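January
By Estrella Orozco and Malathi Poduval
6 min read

3.2 Path surface and low sun

The Etulano survey covered 47 shared gravel paths used by walkers, cyclists and people pushing prams. We were interested in how low sun changes the way people judge a loose surface. Earlier work at Devadiga dealt with sealed footpaths, where glare off the pavement is the main complaint. Gravel has had less attention.

Each path was graded on a scale of one to seven for looseness, and we noted what grew or stood along both sides. Trees, hedges and rail fences matter in this setting. Walkers told us they steer by the edges when they can't read the ground ahead, and a dark tree or a fence line gives them something to aim beside.

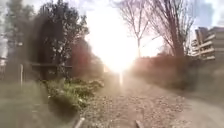
Figure 3. Gravel and dirt path facing a low sun. Stones are distinct close by; detail is lost farther along.

Of the 275 people who filled in the questionnaire, most said they looked down at the ground just in front of their feet when facing the sun. Cyclists were more likely to slow down or move toward the centre of the path. Several wrote that oncoming walkers were hard to pick out until they were close, and that hedge colour made little difference once the light was behind it.

Looseness grades given by the same person on the same path were less consistent facing the sun than with the sun behind them. The gap was widest on paths with mixed stone and packed earth. We did not test sunglasses or hats, and we left out six responses that named the wrong path. Section 3.3 deals with the same paths under cloud.

Related items
Hedge height and sightlines on the Tramia trail
Choosing gravel for shared paths
Nernent path users' survey: questions and methods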